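Gurero Home DNA Kit: User Guide
Section 7. Collecting and mailing your sample

Read this section before you open the tube. The kit reads a set list of 1137 spots in your DNA. That is a tiny share of the whole, so treat any report, ours included, as a partial one.

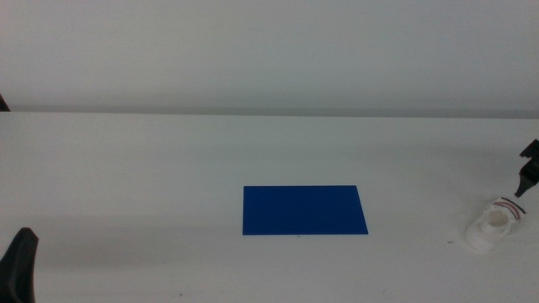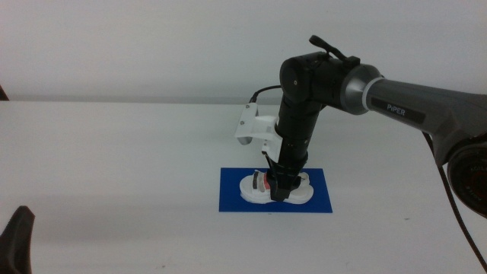 Blue rectangle on a white tabletop, both views.

1. Don't eat, drink, smoke or chew gum for 45 minutes before you collect. Water counts as a drink.

2. Check the code on the tube against the code on the Pumell return box. If they differ, stop and ask for a new kit. Writing the right code on by hand won't fix it.

3. Spit into the tube up to the line. Bubbles don't count toward the line, whatever it looks like at first glance.

4. Close the funnel lid firmly until the blue fluid drains into the tube. Unscrew the funnel and put on the small cap.

5. Shake for 32 seconds. Tip the tube upside down and look for leaks around the cap.

6. Seal the tube in the bag, put the bag in the box and mail it within seven days.

CAUTION: The fluid can irritate skin and eyes. Rinse with plenty of water if you spill it. Keep it away from children.

Note: Older leaflets said a sample would keep "indefinitely" at room temperature. We have not seen data that would support that. Use the seven-day limit.

Note on the Mirham add-on: The add-on gives scores for sleep type, muscle type and "food response." These scores rest on small effects spread over many genes, and two people with the same score may have little in common. Don't change a medicine or a diet on the strength of one.

Note on carrier results: "No variant found" means none of the variants on our list was found. It does not mean you carry none. For a family history of a genetic disease, ask your doctor for a clinical test.

To turn off data sharing, open the Bogale app before you mail the box and go to Account, then Consent. The switch is on by default.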